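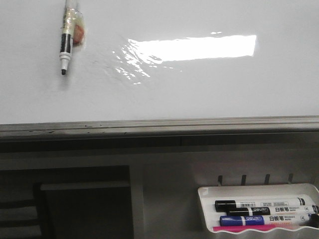 홈 | 방문기 | 문구 | 동네 | 방명록

플러크브리지(Plerkbridge) 공개의 날에 다녀왔다

2021년 7월 5일

남의 사무실 구경을 좋아한다고 하면 대개 건축이나 인테리어에 관심이 있는 줄 안다. 내가 보는 건 주로 콘센트 위치, 정수기 옆 컵의 상태, 그리고 화이트보드다. 특히 화이트보드. 회사 소개 책자에는 회의를 어떻게 하는지 멋있게 적혀 있지만 보드 받침대를 손가락으로 한번 쓸어 보면 그 회사가 회의를 얼마나 하는지 대충 나온다. 손가락은 나중에 씻으면 된다.

플러크브리지는 작은 팀들이 층을 나눠 쓰는 건물이고 일 년에 한 번 문을 열어 준다. 원래 4월에 한다던 행사가 여름으로 밀렸다. 안내문에는 "더 좋은 모습으로 찾아뵙기 위해"라고 되어 있었는데, 엘리베이터에 붙은 점검표가 4월에서 멈춰 있는 걸 보니 더 좋아진 쪽이 엘리베이터는 아닌 것 같았다. 나는 계단으로 올라갔다.

17번 버스에서 내려 언덕을 조금 오르면 된다. 표지판은 건물을 지나친 다음에야 나온다. 이미 지나친 사람에게 지나쳤다고 알려 주는 표지판이라 나름 쓸모는 있다. 입구에서 이름표를 하나 받았고, 접착력이 약해서 1층 로비를 나가기 전에 떨어졌다. 다시 붙였더니 이번에는 떨어지지 않았다. 저녁에 셔츠에서 떼어낼 때까지도.

1층은 손님맞이용이었다. 긴 탁자에 과자가 있고, 벽에는 건물의 역사를 적은 패널이 있었다. 예전에는 인쇄소 창고였다고 한다. 패널 글씨가 작아서 사람들이 다들 과자를 든 채 벽에 바짝 붙어 읽고 있었다. 인쇄소의 후손이라면 글자 크기에 조금 더 너그러울 줄 알았는데. 과자는 버터 맛이 진하고 괜찮았다. 커피는 뜨거웠다는 것 말고는 쓸 말이 없다.

2층에서는 안내하는 분이 "여기는 조용히 지나가 주세요" 하고 우리보다 큰 목소리로 말했다. 유리문 너머로 사람들이 일하고 있었고, 우리는 유리 이쪽에서 그걸 봤다. 서로 조금씩 민망했다. 복도 끝에 있는 공용 책장이 이 층의 볼거리였다. 설명서, 오래된 전화번호부, 요가 책이 한 칸에 꽂혀 있었고, 대출 대장에는 요가 책만 이름이 줄줄이 적혀 있었다. 설명서를 빌린 사람은 없었다.

내가 제일 오래 머문 곳은 321호다. 문패에는 '프로코펜코(Prokopenko) 실'이라고 되어 있다. 누구의 이름인지 물었더니 안내하는 분도 모른다고 했고, 같이 간 일행 하나가 그럼 방 이름은 누가 지었느냐고 물었는데 그것도 모른다고 했다. 이 솔직함은 높이 산다. 보통은 이쯤에서 북쪽 별자리나 초대 이사장 얘기를 지어내게 마련이다.

이 방에 화이트보드가 있다. 드디어. 표면은 반들반들한 광택형이고, 천장 조명이 그대로 비친다. 막대처럼 길쭉하고 하얀 빛이 보드에 떡하니 얹혀서 그 자리에 뭘 쓰면 읽을 수가 없겠다 싶다. 광택형 보드의 오래된 문제다. 지우기는 편한데 읽기가 불편하다. 회의 내용에 따라서는 장점일 수도 있고. 비친 빛의 한쪽은 자로 그은 것처럼 반듯한데 반대쪽은 잘게 부서져서 물결처럼 흩어진다. 면이 완전히 평평하지는 않다는 얘기다. 나는 이런 걸 보면 괜히 반갑다. 우리 집 냉장고 문도 그렇다.

글씨는 없었다. 손님이 온다고 지웠을 수도 있고 원래 안 쓰는 방일 수도 있는데, 빛이 비치는 언저리에 흐릿한 회색 얼룩이 남아 있는 걸 보면 나는 앞쪽에 걸겠다. 마른 지우개로 급하게 문지르면 꼭 저런 얼룩이 생긴다. 우리 사무실 보드에는 재작년 목표 매출이 아직도 희미하게 보인다. 달성은 못 했지만 지워지지도 않았다.

그리고 마커. 받침대가 멀쩡히 있는데 마커는 보드 면에 투명 테이프로 붙어 있었다. 촉을 아래로 향하게 해서 세로로. 뚜껑은 보이지 않고 검은 촉이 그대로 나와 있다. 몸통은 크림색 섞인 흰색이고 가운데에 검은 띠가 있다. 테이프는 쭈글쭈글하고 빛을 받으면 약간 누렇게 보였다. 테이프 밑에는 불그스름한 주황빛의 작고 둥근 것이 같이 눌려 있었는데, 그게 뭔지는 끝내 모르겠다. 일행은 사탕설을 밀었고 나는 자석설을 밀었다. 자석이면 테이프가 왜 필요하냐는 반박에 나는 답을 못 했다. 사탕이면 왜 거기 있느냐는 내 반박에는 일행이 답을 못 했으니 무승부로 친다.

촉을 아래로 두는 건 맞는 방법이라고 배웠다. 세워 둘 거면 촉이 아래로 가야 잉크가 덜 박하게 나온다고, 예전 직장 선배가 신앙처럼 말했다. 그 선배는 마커를 늘 서랍에 눕혀 두었다. 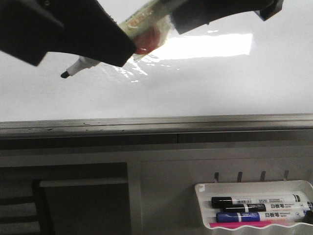

321호의 화이트보드와 마커. 받침대 왼쪽의 점들도 봐 주시길.

받침대 얘기를 빼먹을 수 없다. 회색 금속 레일이 보드 아래를 끝에서 끝까지 지나간다. 앞쪽 턱이 살짝 올라와 있고 안쪽에 홈이 있는 흔한 모양이다. 그 위에 어두운 점과 때가 점점이 앉아 있는데, 왼쪽이 유독 심하다. 내 추리로는 이 방 사람들은 왼쪽에 서서 쓴다. 오른쪽에는 문 쪽에서 들어온 사람들이 서 있을 테니까. 물론 지우개를 왼쪽에서 털었을 뿐일 수도 있다. 손가락으로 쓸어 보는 건 참았다. 뒤에 줄이 있었다.

보드 밑은 그냥 회색이다. 벽 패널도 회색, 그 위의 띠도 회색, 조금 더 진한 회색. 왼쪽 아래로는 어둡게 움푹 들어간 자리가 있고 그 안에 선반 같은 것이 가로로 지나간다. 더 안쪽 구석에는 의자 등받이처럼 보이는 것이 그늘에 묻혀 있었다. 회의가 길어지면 저리로 숨으면 되겠다고 생각했다. 방을 꾸민 사람이 회색을 좋아했거나, 회색이 할인 중이었거나. 나쁘지는 않다. 회색 방에서는 하얀 보드가 꽤 당당해 보인다. 빛까지 받으니 더 그렇다.

안내하는 분이 질문 있느냐고 해서 보드를 뭘로 닦느냐고 물었다. 잠깐 조용해졌다. 앞서 다른 분이 임대료를 물었고 그 앞분은 공동 프로젝트 지원 자격을 물었으니 흐름상 내 질문이 좀 튀기는 했다. 물티슈를 쓴다고 한다. 물티슈는 괜찮지만 마른 천으로 한 번 더 닦아야 줄이 안 남는다고 말씀드렸더니 수첩에 적으셨다. 정말 적으신 건지 적는 시늉을 하신 건지는 각도 때문에 못 봤다.

작년에 갔던 플랄타스브리지(Plaltasbridge)와 비교를 안 할 수가 없다. 거기는 보드가 유리였고 마커가 색깔별로 꽂혀 있었고, 설명하는 사람이 "저희는 생각을 벽에 씁니다"라고 했다. 벽에는 점심 주문이 적혀 있었다. 시설만 놓고 보면 그쪽이 낫다. 하지만 과자는 플러크브리지가 이겼고, 방 하나를 오래 들여다보고 있어도 빨리 나가라는 눈치를 주지 않았다. 나 같은 손님에게는 그게 크다.

마지막은 옥상이었다. 전망이 좋다고 안내문에 적혀 있었고, 맞은편 건물의 옥상이 아주 잘 보였다. 그쪽에는 빨래가 널려 있었다. 기념품으로는 볼펜을 받았다. 마커였으면 더 좋았겠지만 볼펜도 나온다. 가끔.

가실 분들을 위해 적어 두면, 입장은 무료이고 예약은 필요 없다고 되어 있는데 입구에서 예약했느냐고 묻는다. 안 했다고 하면 괜찮다고 한다. 주차는 2시간까지 되고 언덕길이라 굽 있는 신발은 말리고 싶다. 321호는 계단으로 올라가서 오른쪽 복도 끝이고, 화장실 표지를 따라가다 보면 나온다. 화장실은 반대쪽이다.

다음 방문기는 예고했던 대로 도자기 공방이다. 거기도 화이트보드가 있는지는 전화로 물어보려다가 말았다.

공감 17 · 댓글 2 · 공유하기
이전 글 | 목록 | 다음 글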